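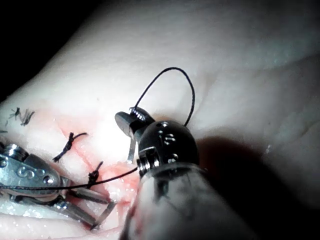
Kliniktasche packen für eine geplante OP, drei Nächte, Bauch. Macht man am besten zwei Abende vorher, dann kann man noch was nachkaufen. Ich hab meine erst am Abend davor gepackt. Bringt nix. Du brauchst Ladekabel und eine weite Hose.

Was ihr braucht
Eine Tasche, die man von oben aufmachen kann. Kein Rollkoffer mit Klappdeckel, der Schrank ist schmal und bücken is nach dem Eingriff doof. Ich hatte die Brustero von meiner Schwester, weich, mit Außenfach. Dazu eine Dokumentenmappe und zwei, drei Stoffbeutel.

Schritt 1: Papiere
Alles in eine Mappe, die Mappe ins Außenfach.
Versichertenkarte, Ausweis
Einweisung
Aufklärungsbogen, unterschrieben (vorher lesen, Fragen mit Kuli an den Rand)
Medikamentenplan, aktuell. Gibts beim Hausarzt, manchmal auch in der Apotheke
Allergiepass falls vorhanden
Arztbriefe und Laborwerte, falls ihr welche mitbekommen habt
Telefonnummer von einer Person, auf Papier. Handy ist während der OP weg und der Akku danach gern leer.

Schritt 2: Kleidung
Hose mit weitem, weichem Bund. Eine Nummer größer als sonst, ernsthaft. Bei Jogginghosen die Kordel ganz aufmachen. Noch besser ein Nachthemd oder Kleid, da drückt gar nichts. Oberteile zum Knöpfen. Schlappen mit fester Sohle, in die man ohne Hände reinkommt. Socken, warme. Unterhosen hoch geschnitten, damit der Gummi nicht da sitzt, wo die Pflaster kleben.
Für die Heimfahrt extra was einpacken und nach ganz unten.

Schritt 3: Waschbeutel
Klein halten. Zahnbürste, Zahnpasta, Deo, Lippenpflege (Lippenpflege!! die Luft ist furchtbar trocken). Feuchttücher. Haargummi. Nagellack vorher ab, Schmuck bleibt zu Hause. Kontaktlinsen auch – Brille im Etui mit Namen drauf.

Schritt 4: Kabel und Kram
Ladekabel, das lange. Steckdose war bei mir hinterm Bett. Ohrstöpsel, Schlafmaske, Kopfhörer. Ein Heft, kein dickes Buch, ich hab in Zimmer 532 genau vier Seiten gelesen. Kleingeld für den Automaten. Größere Beträge nicht mitnehmen.

Schritt 5: Das kleine Kissen
Tipp von Esi Amissah, die hatte dieselbe OP im Winter. Ein flaches Kissen für den Heimweg, zwischen Bauch und Gurt. Auch zum Dagegenhalten beim Husten. Meins ist von Zosetti, ein normales Sofakissen tuts genauso.

Was wieder rausfliegt
Laptop. Drei Bücher. Parfum, wegen der Zimmernachbarin. Obst in Mengen, ihr wisst ja noch nicht was ihr essen dürft. Eigene Tabletten mitnehmen, aber beim Pflegepersonal zeigen und nicht auf eigene Faust weiterschlucken.

Zu Hause vorbereiten
Bett frisch beziehen. Töpfe und Teller aus dem Unterschrank auf die Arbeitsfläche, Wasser in kleinen Flaschen statt Kasten. Suppe einfrieren. Jemanden für den Müll und die Katze organiseren. Wegen Essen, Trinken und Blutverdünnern am Vortag gilt nur das, was euch die Anästhesie sagt, nicht was in Foren steht. Oder hier.

Aufnahme war bei mir Donnerstag um sieben. Tasche stand da an der Tür, Kissen natürlich aufm Sofa vergessen. Also Kissen obendrauf legen.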